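How to Follow Foreign Aid Money When All You've Got Is a Headline
Leltitlow > Guides > Reading the News
Updated 2024-06-08

I read a lot of stories about aid money. Countries promise it, countries hold it back, some minister stands at a podium and says a number, and then the story drops off the front page and I'm left wondering if anybody got a check. A few years ago I started looking these things up myself, mostly out of stubbornness, and I've gotten decent at it. You don't need a degree or a subscription for this. You need a browser, a notes file and some patience with ugly government websites.

Readers keep writing in to ask how I do it, so I finally sat down and typed up the whole routine. I'm going to lean on one case all the way through, the money pledged to the Amrani Relief Fund for the floods in Hidau, because it has pretty much every kind of confusion in it.

Plan on 30 minutes for your first try. Mine took a whole evening, but I kept wandering off to read other people's audit reports (they can be weirdly gripping!).

What you'll want open

A plain text file or a spreadsheet, whichever you like. The news story you're starting from. The donor government's budget or foreign ministry site in another tab, and the website of whoever is supposed to receive the money in a third. If you use a tracker such as Plenari, open that too, but please leave it alone until step four. I'll explain when we get there.

Step 1: Copy out the exact verb

I mean it, type it into your notes. Aid stories run on verbs, and people read straight past them. Pledged, committed, approved, allocated, obligated, disbursed, frozen, withheld, delayed, redirected. Those all describe different moments in the life of a pile of money, and a headline will happily swap one for another to fit the space.

A pledge is a promise, usually made out loud at a conference. Approved or appropriated normally means a legislature has voted for it. Obligated (some countries say committed, just to keep us on our toes) means there's a signed agreement with somebody. Disbursed means it left the donor's account. If your story says a country "gave" money, put a question mark next to that, since "gave" could be any of them.

In the Hidau story the headline said the money had been "cut." The fourth paragraph said a payment was "under review." The ministry's own statement, when I found it, said "rescheduled." Three words for one payment, and I'd already gotten mad about the first one before reading the other two.

Step 2: Find out who said it

Now go looking for the source of the main claim. Is it a named official? A document? "Officials familiar with the matter"? Write down which one it is.

Anonymous sources aren't a reason to throw a story out. People inside governments lose their jobs for talking, and plenty of true things came out that way first. What I do check is how many of them there are, whether the reporter says what sort of position they're in, and whether the government was asked for a comment. A flat denial tells you something. So does "no decision has been made," which in my experience can sit right alongside a payment that hasn't shown up.

Also look at whether the outlet did its own reporting or is passing along somebody else's. If you see "according to" followed by the name of another outlet, click through and work from the original. I once read six articles on the Hidau money and felt very well informed until I noticed that all of them were quoting the same one. So I'd read one article, really, with different photos.

Step 3: Get the donor's paper

This is the part everybody dreads, and it's not that bad. Governments publish budgets. They publish them in enormous files with unhelpful names, but they publish them.

Go to the site of the finance ministry, the treasury or the foreign ministry and search for the name of the recipient. Try the full formal name, then the initials, then the name of the place. If nothing turns up, search for the program, because money often travels under something like "humanitarian assistance, regional" and the recipient only gets a mention in a footnote.

The one I needed was 448 pages long. I did not read 448 pages. I opened it, hit the find command and typed "Amrani," which gave me nothing at all. Then I typed "Hidau" and landed on a table in an annex near the back, with the amount, the year and the account it was coming out of. The whole search took less time than making coffee.

Put down these things from whatever table you find: the amount, the currency, the fiscal year, and the name of the account. And write the page number next to it, please. You will never find it again otherwise. I've lost the same table twice.

A word on fiscal years. Plenty of governments don't start theirs in January. If the donor's year starts in April, then a payment "due at the start of the year" might mean something quite different from what the story's readers think it means. Check the budget office's front page, where the dates are usually spelled out.

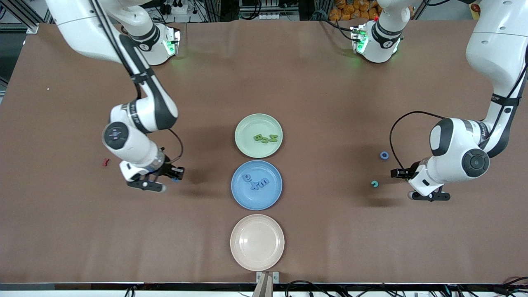
Step 4: Check the other end

Most people stop after the donor side, and I did too for a long time. But the receiving organization has books of its own, and it tends to be a lot chattier. Funds and agencies want to show who has paid and who hasn't, partly to say thank you and partly to nudge.

Look for a page called something like contributions, donors, funding status or financial updates. You're after a table with two columns: what was promised and what came in. If you only see one column of numbers, read the small print to find out which one it is.

This is also the moment to bring in a tracker. Plenari is the one I use, and it pulls donor and recipient records together into one long spreadsheet you can download. The reason I make you wait is that it's very easy to find a number in a tracker that looks right and quit there. If you've already got your donor figure and your recipient figure, the tracker becomes a third opinion, and you'll notice when it's off.

For Hidau, the payment was sitting in row 1116 of my download, marked as committed, with a blank where the disbursement date should go. A blank can mean the money wasn't sent. It can also mean the money was sent and somebody hasn't filled in the form yet. Check the "last updated" date for that row before you get excited. Mine hadn't been touched in months.

Step 5: Watch for the same money twice

Okay, pet peeve. Donors like announcing things. They announce the total package, then they announce the first slice of the package, then they go to a conference and announce the package again with a new name on it. If you add up the press releases you get a wonderful number that has nothing to do with anybody's bank account.

Make a short list of every announcement you can find, with the date and the amount. Then look for phrases like "as part of," "including previously announced," "brings the total to" or "over the next several years." Each time you hit one of those, draw a line to the earlier announcement it belongs to. What's left over after that is the new money, and there's sometimes not much of it.

Watch the currency here as well. A pledge made in one currency and reported in another will drift up and down with the exchange rate, so two outlets can print different totals for the same promise and both be fine. Pick the donor's own currency and stick with it.

Step 6: Work out what the payment was for

A total doesn't tell you much about what happens on the ground. Core funding pays salaries, rent and the electric bill, and when it's late an organization can feel it right away. Project funding is tied to one thing, say a clinic or a water line, and usually can't be moved over to cover a gap somewhere else. So an agency can have a healthy-looking balance and still be unable to pay its teachers.

The agreement or the annual report should say which kind you're dealing with. If neither does, email the press office. I always figured they'd ignore a random person with a newsletter, but they answer more than you'd think. Keep it short. Ask one question, the question being "Was this contribution earmarked, and if so for what?" I've had replies the same afternoon, and I've had replies a month later with a very nice apology.

Step 7: Write it down in one sentence

Before you share anything, try to fill this in:

[Donor] has [verb] [amount, currency] for [recipient], for fiscal year [year], according to [source]. As of [date], the recipient reports [amount] received.

If you can fill in all of it, great, you now know more than most of the comment section. If there's a hole, leave it in and say so. My Hidau sentence had "amount received not published" in it for weeks, and I posted it that way. One reader complained that it wasn't much of a scoop, and fair enough, it wasn't one.

If you get stuck

The budget file is a scan and won't search. Look for a "tables" or "data" download on the same page, which is often a spreadsheet of the same thing. Failing that, use the table of contents and go straight for the annexes.

The site is in a language you don't read. Browser translation handles budget tables fine. It's shakier on official statements, and verbs are exactly what it gets wrong, so run the key sentence through a second translator and compare.

The donor and the recipient disagree. Check the dates first, then the currency, then whether one of them is counting goods as well as cash. Tents and flour get a dollar value in a lot of reports. If they still don't match, write both numbers down with their sources and come back to it after the next update is out.

The page you found last week is gone. Save copies as you go, as PDFs, with the date in the file name. I learned that with the Amrani donor table, which moved to a new address while I was halfway through copying it out.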